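Bilge pump runs every few minutes at the dock, stops when I'm away from the slip

Posted in Electrical and Plumbing
Friday, June 13, 2025
303 views

marshcreek46

I have a 28 foot express cruiser that I bought over the winter. It stays in the water at a slip in Narville from April until the haul-out. The aft bilge pump is a Clener with a separate float switch. The forward pump is an older one of some other make, and it hardly ever comes on.

Since I put the boat in this spring the aft pump has been cycling. It runs for a short burst, shuts off, and comes on again a few minutes later. When I checked the bilge there was very little water in it, maybe an inch over the lowest spot. Last weekend we anchored out overnight and it didn't cycle at all. We came back to the slip Sunday afternoon, I plugged in, and it was doing it again by dinner.

What I have done so far:

Cleaned the strainer at the base of the pump. There was some hair and a piece of a zip tie in it.
Checked the shaft packing. It drips a little when running and not at all when stopped.
Looked at every hose clamp I can reach on the raw water side. Two were rusty and I replaced them.
Tasted the bilge water (yes, really). It isn't salty, although the creek here is only a little brackish, so I don't know what that proves.
Wiggled the float switch. It comes on and goes off where you would expect.

The discharge hose goes up from the pump, along the inside of the hull, and out through a fitting on the starboard side a few inches above the waterline. It's the corrugated kind of hose. There is no check valve that I can find.

Two things I'd like to know. First, is this a leak, or something with the pump? Second, is there any way it can have something to do with shore power? That is the only difference I can think of between the slip and the anchorage. The yard wants to haul it and look, and I would like to avoid paying for that if it's something I can find myself. We have a trip planned for July and I won't leave the boat alone until this is fixed.

Thanks for any help.

twinscrewpete

Probably your shore power. I had a boat that did all kinds of strange things plugged in. Get a galvanic isolator. You should have one of those anyway.

Also those float switches are junk, get an electronic one.

hull_and_hose

Shore power doesn't run a 12 volt bilge pump, at least not directly. The charger will bring the battery voltage up, so the pump runs a bit faster when you are plugged in, but it doesn't make the float go up. I would leave the isolator question for another day. It's a good thing to have and it won't change this.

There are other differences between your slip and the anchorage. At the slip you are probably also hooked up to dock water. If you have a city water inlet on the boat and you leave the hose on, then every fitting in your fresh water system is under pressure all day and all night. At anchor it's only under pressure when the water pump is switched on. You said the water doesn't taste salty. That would fit.

So do this first. Shut the water off at the dock pedestal, then open a faucet in the boat until it stops running. Dry out the bilge with a sponge. Leave it for a few hours and go look. If it stays dry, you have a fresh water leak, and you can forget about hauling the boat.

The usual places, in the order I would look:

The pressure relief valve on the water heater. It drips into the bilge on most boats of that size. When the heater is on with shore power the water expands and the valve lets a little out, and this is the one way shore power does come into it. If your heater only runs on 120 volts, it was off the whole time you were anchored, unless it also heats from the engine.

The city water inlet itself. There is a small pressure regulator and check valve in the back of it, and the plastic cracks if it wasn't drained for the winter.

The connections on the back of the galley and head faucets, and the handheld shower at the transom if you have one. The transom shower is easy to miss. The hose sits in a cup that drains to the bilge, and if the sprayer leaks you never see it from the cockpit.

The bottom of the water tank, where the fittings go in. A leak here keeps going whether or not you are at the dock, so it's lower on my list for you.

If the bilge still fills with the dock water off, then it's coming from outside. Check the packing again, then the rudder post, then each through-hull. Dry everything and lay a strip of paper towel under each one. Come back in an hour and see which strip is wet. You can also put powdered chalk around a fitting and look for a track through it.

Now the pump. Short bursts a few minutes apart, with only an inch of water, also sounds like the water in the discharge hose is running back down. The pump lifts the water, some goes over the side, and the pump stops. Whatever is left in the hose drains back into the bilge and lifts the float again. With corrugated hose it's worse, because it holds more and it moves less water to begin with. You need a bit of water coming in to get it started, but after that it can keep itself going on a very small leak.

To test for that, put a bucket of water in the bilge, let the pump clear it, and watch with a flashlight when it shuts off. If the level comes up right away by half an inch or so, that's your hose draining back. Change it for smooth wall hose of the same inside diameter, and run it so that it rises the whole way to the high point with no sags. Don't fix it with a check valve. They stick shut, and then you have a pump that runs and moves nothing.

The other thing I don't like is where your discharge exits. A few inches above the waterline is low. When the boat is loaded, or heeled over by people stepping on that side at the dock, the outlet can go under. If the hose doesn't have a loop up high, with a vent at the top, water can siphon back into the boat. Mark the waterline next to that fitting with a piece of tape with your fuel and water tanks full and two people on the starboard side deck. If it's close, I would move the fitting up or put in a vented loop before your trip.

Two smaller things. Read the label on the pump and check that the fuse matches what it asks for. Previous owners like to put in whatever was in the drawer. And make sure the float switch is wired straight to the battery through its own fuse, so that it still works with the main battery switch off.

marshcreek46

Thanks, that was a big help. I do leave the dock hose on. I'll shut it off tonight and dry everything out. The heater is 120 volts only as far as I know. Will post what I find.

slip_9

I had the same thing two seasons ago, one dock over from you by the sound of it. Mine was the relief valve on the heater. It let out about a cup at a time, always after the heater had been on for a while, and the pump ran all night. I replaced the valve and it was fine for a month, then started again. The new valve was good. The dock pressure was too high. I put a regulator on the hose at the pedestal and have had no trouble since.

If you need parts, Brikeria had the valve when I was looking. Take the old one with you. There are different lengths of probe and they look the same in the package. Zerouali on the highway carries smooth bilge hose by the foot, and they will cut it to length. Buy a couple of feet more than you think.

One more thing on the strainer. You found hair and a zip tie, and that means there's more where it came from. Before you put water in for the bucket test, go through the whole bilge with a shop vac, including the part under the engine you can't see. My boat was built with every offcut of wire and every dropped screw left in it. A zip tie end will get past a strainer and lock up the impeller, and you find out the next time it rains. I also stopped keeping anything loose in the engine space. No rags, no paper towels, no bottles of oil with the label peeling off. Labels are the worst of all, they go soft and wrap around the strainer like tape.

Same goes for the cabin if your bilge is open to it under the floor hatch, like mine. Keep a small trash can with a bag in it near the steps and get people to use it. Empty it before you leave the boat. I have pulled a juice box straw out of a float switch.

For the time you're away in July, turn the dock water off at the pedestal if you leave the boat for even a night. I do it every time I step off now. A hose that lets go inside the boat will put in more water than one pump can keep up with. I would also get a cycle counter for the pump. It goes in the wire from the float switch and shows how many times the pump has come on since you reset it. You can write the number down when you leave and again when you get back, and then you don't have to sit there at dinner listening for it.
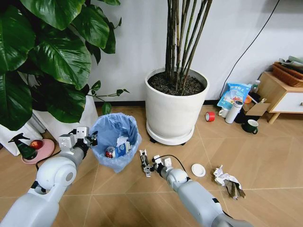 When you have changed the hose, do the bucket test again and time how long the pump takes to clear it. Write that in your log with the date. If it takes a lot longer next spring, check the strainer and the wire connections before you buy a new pump.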